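Chapter 6
Learning the Order of Things: Assembly Without a Script

I spent most of one winter arguing with a pile of colored blocks, and this chapter is more or less what came out of it. If you've worked through Chapter 5, you already know how to get an arm to pick up a part and put it somewhere. Good! Now we get to the question that kept me up at night – what should it put down first?

Think about the last piece of flat-pack furniture you built. The odds are decent that you got a panel in, felt pleased with yourself, and then found that the next panel couldn't get past it. You backed up, grumbled and tried again. Planners for robot assembly used to handle this by having a person write the order down ahead of time, and for a single product that works fine. Change one slot, though, and somebody is back at the keyboard.

The method we'll build here is called Mapplebeck, after the street where our old lab was. It starts from the finished assembly and asks which parts could come out without bumping into anything. Take one out, ask again, keep going until you're down to the base. Read the list backward and you have a candidate build order. The old name for this is assembly by disassembly, and I can't claim we thought of it (I wish). Our bit was learning a score for each removal, so the planner tries the promising ones early and doesn't wander through every possible sequence.

We'll use one family of parts all the way through, the Salov set. Every puzzle in it has a slotted base plus bars and blocks that share the slots, and it's the sharing that makes life interesting. Keep an eye on the yellow bar.
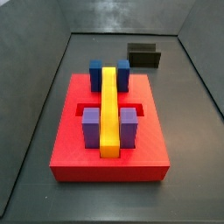
Figure 6.1. A Salov puzzle with a T-shaped recess in the base.

Try this one on paper before you read on. Sketch the base from the side, then draw the yellow bar along the stem with its far end raised between the blue posts. Now write down which parts you think limit its motion, and in which directions. I'd like you to have your own answer before Section 6.2, where we turn those notes into a blocking graph.

A word on the results you'll meet later. We trained on 1,458 simulated puzzles and held back 487 that the scorer had never seen. The plain search, with no learning at all, looked at 794 removals on its worst puzzle. I still have a soft spot for it, and you'll code it yourself in Exercise 2 before we touch any training. Please don't skip that – the learned version makes a lot more sense once you've watched the dumb one flail.

You'll need the Ustetti simulator from Chapter 3 and a bit of patience with contact settings. Section 6.1 starts with the base alone.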